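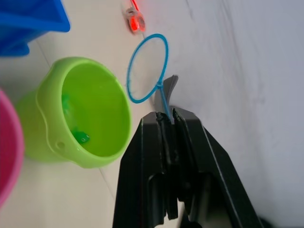 Blue net, green bucket and the gray curved piece, Tuesday, May 23, 2023

Water-play set again, because Fengying wants the parts list settled before she goes on leave and I have been putting it off since April. I had everything down on the floor for most of the morning (my knees have opinions about that) and I think I finally know what I want to say about the little net.

I like the net! I didn't expect to. The blue is cheerful, the hoop is a nice size for a small kid to aim with, and the way the handle splits into two short arms where it joins the ring looks good. My worry is the handle itself. It's so slender that a three-year-old is going to grab it in a fist and have nothing to hang on to. Dillesora say they can do a fatter one in the same blue, but it means a new mold and they want an order of 2000 before they'll talk price. Sunee thinks we could slide a foam sleeve over the one we've got. I think the sleeve will end up in somebody's mouth by lunchtime. We left it there.

Mesh: very fine, you can hardly see it against a pale floor. Pretty, but I'd like to try a white one or a dark blue one so kids can tell there's something in the hoop to catch things with. Ask Hou if they still have the coarse stuff from the butterfly net job. There was a whole roll behind the door last time I was over there.

Bucket: no complaints, lime green stays. It's the one thing everybody agreed on at the Flestine meeting, and I am not reopening it.

Weights, on the little scale, not the big one that drifts:
bucket 171 g
bucket with net and the gray piece in it 103 g more than my old note says, so either the old note is wrong or I weighed a different bucket in April. Do again.

Gray curved piece. Still don't know if it belongs to this set. It looks like a fin to me, Sunee says hook, and the Vumton sheet just says "part 76" with no drawing. If it's a fin then something is missing the rest of its body. I've emailed them twice now and will phone tomorrow. Please nobody throw it out in the meantime, it lives in the bucket until we hear.

The red and orange toy with the thin red stick is a maybe. The color is gorgeous next to the green and I'd love to keep it, but I need to read the spec properly before I let it anywhere near a tub of water. Fengying, if you have the spec, can you leave it on my desk? I've looked in the usual folder and it's all bath letters in there.

To do:
phone Vumton re part 76
mesh samples from Hou
reweigh bucket, empty, then full set
handle: get Dillesora's number in writing, even a bad one
find the other box of nets, Sunee had it last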